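Call for Participants: Evaluation of the Cuda Hand-Held Gripper Kit

Trastedier invites applications from adults who wish to take part in a paid evaluation of Cuda, a hand-held gripper kit for recording manual tasks. The evaluation will be held in March at the Brullutum training rooms. A total of 54 places are available.

Purpose

Cuda is offered to laboratories and small workshops that need recordings of everyday handling work for use in programming robot arms. Trastedier seeks an independent view of the kit's comfort, setup time and written instructions before the next edition of the manual is released.

What participants will do

Each participant attends 2 sessions on separate days. A session consists of a briefing, a practice period and a series of short tasks, such as picking up, moving and setting down household items. Participants complete a written questionnaire at the end of each session. Rest breaks are provided, and additional breaks may be requested at any time.

Eligibility

Applicants must be 18 or older, able to stand for more than 15 minutes at a time, and able to read instructions in English. Prior experience with robots is not required. Left-handed applicants are encouraged to apply. Employees of Trastedier and of Kołodziej, the distributor of the kit, are not eligible.
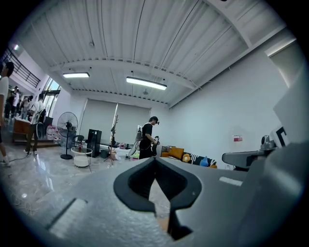 Participants should wear closed shoes and remove rings and bracelets before handling the kit. Bags may be left in the session room but will not be supervised.

Payment and privacy

Payment is made by bank transfer after the second session. Participants may withdraw without giving a reason and will be paid for any session completed. Recordings are stored under a participant number.

How to apply

Complete the application form on the Trastedier website and indicate whether morning or afternoon sessions are preferred. Applicants will be notified of the outcome by email.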